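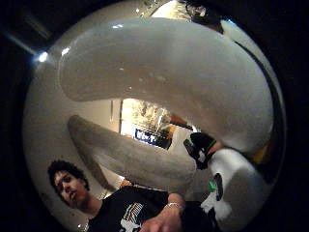
Fig. 1. View from the gripper camera. Two gray fingers take up much of the circle.

Unit 8: Reading a vendor's claims
Case: the Wondero hand capture kit, sold by Stidoseck

Read the brochure before you read these notes. It promises "robot-ready data from any table, any room." Underline the word "any" each time it appears and keep your copy for the September discussion.

What is on offer
The basic kit is listed at $616. Software is billed separately, and the price sheet does not say what happens to your recordings if you stop paying. Stidoseck quotes nearly 2,000 usable recordings from its own trials. I could not find a definition of "usable" in any of the material they sent.

Occlusion
Look at how much of Fig. 1 is finger. A wide lens takes in a lot of room, but anything behind a finger is missing, and the brochure's sample clips all use small, stiff blocks. Cloth is a much harder test — it folds over itself and hides its own corners. 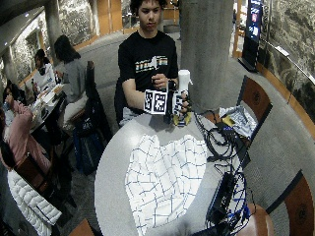 Fig. 2. Marker panel on the back of the right hand; bunched cloth and cables on the table.

Tracking and setup
Square markers are cheap and well understood. They also have to be seen by a camera, and a turned wrist can hide them. Ask what the software does with the gap. Does it drop those moments, or fill them in with a guess? The manual gives this one sentence. As for "sets up in 25 seconds," look at the cables in Fig. 2 and make your own estimate.

For next time
Compare the Wondero price sheet with the one from Frandsen. Write one page on which claims you could check yourself, and with what equipment. The Toria reading is optional.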